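Running a Bulletin Board From a Bedroom Closet

Ask Keabetswe Kruger about her first modem and she starts making the noise. She does the whole handshake, hiss and all, and she's pretty good at it!

"I was 21 and I had one phone line, which I shared with my aunt," she says. "So Dostivik was only up after 11 p.m. If you called at dinner time, you got my aunt."

Dostivik was her bulletin board, a text-only place with message areas, a trivia game and a file section that held 50 files on a good day. Callers came in one at a time and left notes for each other. Teguh Pangaribuan, then a student, dialed in most nights.

"You'd post something, hang up, and wait a whole day for an answer," he says. "I loved that. I used to think about my replies on the bus!" 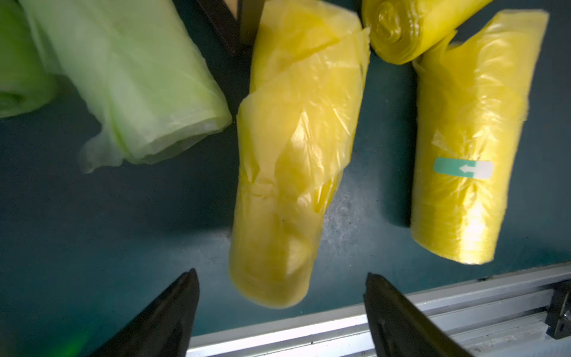
The night the disk filled up

Then came the big cleanup (Kruger still groans at this part). A caller had uploaded 500 jokes, each as its own message, and the board froze solid.

"I deleted them by hand, and I read every one first," she says. "Five were funny."

She printed the message areas before she shut Dostivik down one November, and she still has the stack. Pangaribuan has asked to borrow it, and she's thinking it over.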